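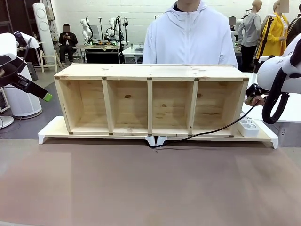 June, shelf task, 4:10 pm. Second block of demos on the Drellow station, me on the leaders, Naima Berrada standing behind the shelf to reset. Got 40 episodes before lunch and kept 4 fewer than I wanted to throw away, so call it a fair morning. The policy trained on last week's set likes to aim at the dividers, all three of them, as if they were handles. I suspect the pine: the knot in the second compartment is one of the darker marks on that back panel and the wrist views keep drifting toward it. Try a run with the shelf turned end for end and see if the aim follows the knot.

Right arm notes. The gripper comes down just above the power strip when I go for that end of the shelf. I have developed a flinch there, and the flinch is now in the data. Replayed episode 67 and you can watch the robot hesitate at the same spot, very faithfully, with my exact lack of nerve. Either shift the start pose inward or get somebody braver.

Left arm fine. Lag on the leader felt worse after the Skemier update but I had also skipped coffee, so no conclusions.

Naming: Saltero folder has 1066 episodes in it and two different spellings of "shelf." Fixed mine. Not fixing Hjaltested's.

Naima wants slower approaches and a full stop before closing the grippers. I said the stop looks unnatural. She said so does my driving. Doing it her way for the next block, then compare.

To do: retag the flinches, ask about the left leader's trigger spring, new start pose before anyone records more.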